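Informe de avance para Isabelle Gagnon, fundación Drudari
Proyecto Curnirside: demostraciones simuladas para manipulación
Preparado por Liudmyla Panasiuk

Imprimir | Enviar por correo electrónico

Hola, Isabelle:

Te debía este informe desde hace un par de semanas, así que voy al grano (bueno, lo intento, ya me conoces). En el periodo anterior dejamos montado el entorno simulado y en este nos hemos metido de lleno con la pregunta que nos financias: si cambiar la posición de la cámara durante el entrenamiento ayuda a que la política aguante vistas que no ha visto nunca.

Para eso generamos 1,909 episodios con el mismo brazo y la misma habitación, moviendo el punto de vista de un episodio a otro. Algunas vistas son cómodas y otras son bastante malas, con un panel enorme tapándolo casi todo, y esas las hemos dejado dentro a propósito. ¡Son justo las que hacían fracasar al modelo viejo! 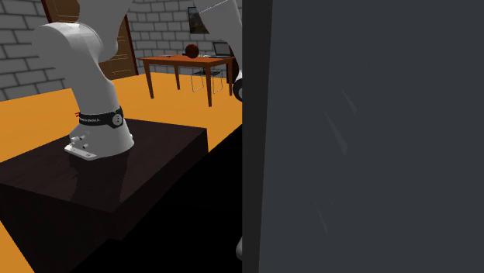
¿Cuántas posiciones de cámara hacen falta para que el método compense?
Con 39 ya vemos la mejora de forma estable. Por debajo de esa cifra el resultado depende demasiado de la semilla, y con más cámaras ganamos poco y pagamos mucho en tiempo de render.

La comparación la llevó Ravinder Leclerc casi entera. Entrenó dos políticas con los mismos datos de acción, una con cámara fija y otra con cámaras variables, y las evaluó en 400 intentos cada una desde vistas nuevas. La de cámaras variables gana con claridad cuando la pinza se ve aunque sea a medias. Cuando la pinza queda pegada a otra pieza oscura y los contornos se mezclan, la ventaja se encoge, y ahí tenemos trabajo por delante. Solange Gill cree que el problema está en la iluminación (las sombras del simulador son duras y con los bordes dentados) y está preparando una versión con luces suavizadas. Yo sospecho más del codificador visual, que reduce demasiado la resolución antes de llegar a lo interesante. Ya te contaré quién paga el café.
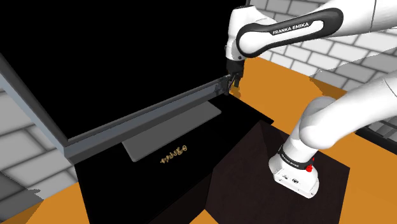

Objetos y vista cercana

La segunda parte del trabajo va de las piezas. Empezamos con cubos y cilindros, que el brazo agarra sin despeinarse y que por eso mismo nos decían poco. En noviembre Colton Penner incorporó el catálogo Plukel, con hasta 106 modelos de forma irregular: cosas con anillos, lóbulos, surcos, partes que se estrechan de golpe. Elegir por dónde cerrar los dedos deja de ser trivial y la vista cercana a la pinza empieza a pesar mucho más que la general.

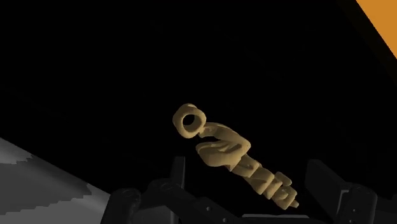 También hemos tenido que cambiar la forma de etiquetar los agarres. Antes marcábamos un solo punto bueno por pieza y castigábamos todo lo demás, lo cual era injusto con un modelo que encontraba otra solución igual de válida. Ahora etiquetamos zonas, y el entrenamiento se ha vuelto bastante más tranquilo (las curvas ya no parecen un electrocardiograma). Eso nos obligó a repetir dos tandas completas y explica el retraso de la entrega intermedia.

En cuanto a gastos, vamos dentro de lo previsto salvo en cómputo. El clúster de Bergeron nos salió más caro de lo calculado por culpa de esas repeticiones, y me gustaría pasar a esa partida lo que sobró de viajes. Si te parece bien, te mando la solicitud formal con el desglose.

Para el próximo periodo queda la prueba con luces suavizadas, un codificador de más resolución y repetir la evaluación con las piezas Plukel que hemos reservado y que el modelo no ha tocado. Ravinder quiere además publicar el código de generación de vistas, y a mí me encantaría, pero antes hay que limpiarlo y documentarlo un poco.

Cualquier duda me escribes o me llamas, por las mañanas suelo estar en el despacho hasta las once.

Un abrazo,
Liudmyla

Imprimir | Enviar por correo electrónico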